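Re: Winter Lights weekend at Ellery - who's in?

January 13, 2026

Hello all,

Thanks for this, I've been meaning to reply since the weekend and kept getting distracted by seed catalogues. My answers are mixed in below.

> We are thinking of getting a group together for the Winter Lights
> weekend at Ellery, same as two years ago. The coach firm (Skutow
> again) can do a 51-seater or a small minibus, and they want to know
> which fairly soon. Could everybody say whether they'd come, and
> whether they'd want the early pick-up or the late one?

Yes please, two seats for us, and the late pick-up if there's a choice. We did the early one last time and got there while they were still putting the barriers out, so we stood in a car park eating our sandwiches at three in the afternoon. The lantern walk doesn't get going until it's properly dark, and the best of the food stalls don't open much before that either.

If it has to be the early coach then we'll still come! But could we stop at the Tumance farm shop on the way? They do a lovely soup, the toilets are clean and they've got that covered bit with the goats, which would keep the little ones happy for half an hour.

> Tickets are cheaper in advance. Does anyone know if the group rate
> still applies, and is the ice slide included or extra?

I rang them yesterday. The group rate is still going but you have to book the lot in one go, and they won't add people on afterwards at the same price. Adult tickets are £6 if we do it that way. The ice slide is extra, you buy tokens at the hut by the gate, and so is the little train. The lantern walk, the fire dancers, the brass band and the maze are all in with the ticket. They've moved the maze up to the top field this year because the bottom one floods (I could have told them that, I lost a welly in it).

The lady on the phone said there are 763 lanterns on the walk, which seems a funny number to stop at, but they're made by the local schools so I suppose that's how many they got. Last time I went round twice and still missed the big heron everybody was on about.

> Lastly, is there anything people would do differently this time?

Warmer socks. And cash, because the card machine on the hot chocolate stall kept giving up and the queue was dreadful. I'd also agree a meeting place that isn't "by the Christmas tree", as there were four of them. The bandstand would do.

One more thing, the Gostora tent. It's the big white marquee with the craft tables where you can do paper cutting or make a candle, and it fills up very quickly. You can put your name down for a slot online from the 20th of January and I'd do it that morning if you've got children coming. Ours sulked all the way home after missing out on the candles, and I wasn't much better myself.

Parking, for anyone driving over instead: follow the signs for the showground and not your satnav, which will take you down a lane with a ford in it. The field is free but a good ten minutes' walk from the gate, and there's no lighting on the last 100 yards, so bring a torch.

I can collect the money if that helps, just let me know who to chase. I'm also happy to bring the big flasks again, though somebody else will have to do the mince pies this time as my oven door is being held shut with a broom handle.

See you all there I hope, and fingers crossed for a dry one!
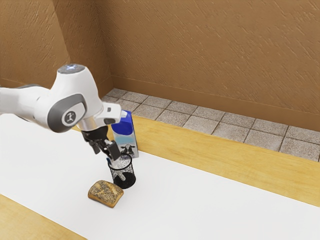

Robot arm, mesh cup, milk carton and bread (computer-generated)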